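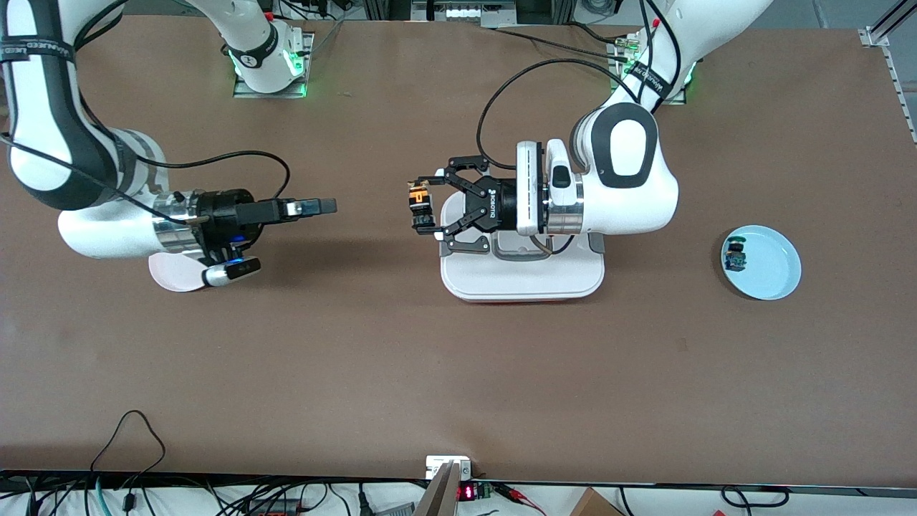

Two arms, one table: the handover bench at Pruvent, 23/04/2022.

The lab tour at Pruvent starts with a rulebook. Marilou Tagle, who runs the handover bench, gives every visitor a copy and waits while you pretend to read it. I got as far as the speed limit, 300 millimeters per second whenever a person is inside the tape, and was let through.

The green rings at the foot of each arm have their own page. Green does not mean safe, it says, in bold. Tagle made me read that one aloud.

The bench was busy with a handover, the left arm holding out a small orange and black striped thing to the right arm's gripper. House rule: the giver keeps its grip until the taker confirms. I have worked with people who could use that rule.

Plates stay on the table, where both arms can reach them. Cables are supposed to be tied back before every run. I looked at the black tangle by the near edge, then at Tagle, who turned to the page on emergency stops.

The log showed 128 stops since August, each with a written cause. My favorite was "visitor leaned." We were moved back behind the tape for the coffee portion, which has no rules and could use a couple.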